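Flilleditz is a market town on the river Balo, with 1,235 inhabitants. It lies 5 km south of Pranach, to which it has been joined by rail for most of its modern history. The town grew up beside a toll bridge and held the right to an October fair.
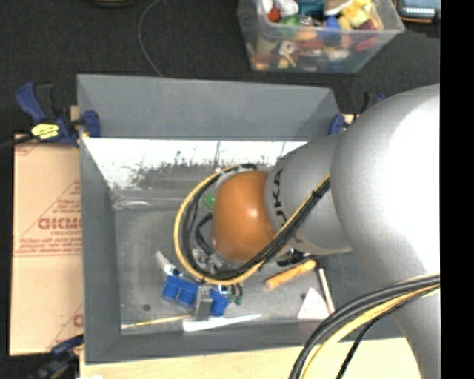 KUKA arm above an open grey bin

Milling and rope-making were the main trades until the Dimitriou works opened on the east bank. The parish church has a tower 68 m high. The town is divided into 4 wards.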